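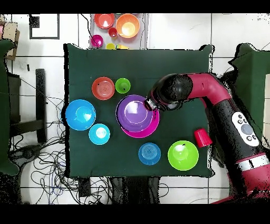 How do you get stains out of plastic bowls and cups?

Spread a paste of baking soda and water over the stain, leave it for an hour, then wash as usual.

Tomato sauce, curry and berry juice are the usual culprits. For the paste, mix 4 tablespoons of baking soda with just enough water to make it spreadable. Rub it on with a soft cloth. Skip steel wool and scouring powder, which scratch the surface, and the scratches hold the next stain.

If the color is still there after 60 minutes, fill the bowl with equal parts white vinegar and warm water and let it stand overnight. Rinse the paste off first or it will foam. Faint orange marks often fade further on a sunny windowsill — turn the bowl once during the day.

Drying

Lay a cloth over the table and set the pieces out on it. Bowls and cups turned upside down drain onto the cloth. Pieces left open side up need a quick wipe in the bottom, where water collects. The ridges on the base of a bowl hold water too, so run a towel around them.

Putting away

Stack by size, plates at the bottom, bowls on top, only when fully dry. Damp bowls stick together and start to smell. We keep the cups in a Barasa bin on the lower shelf, and the bowls beside it without lids.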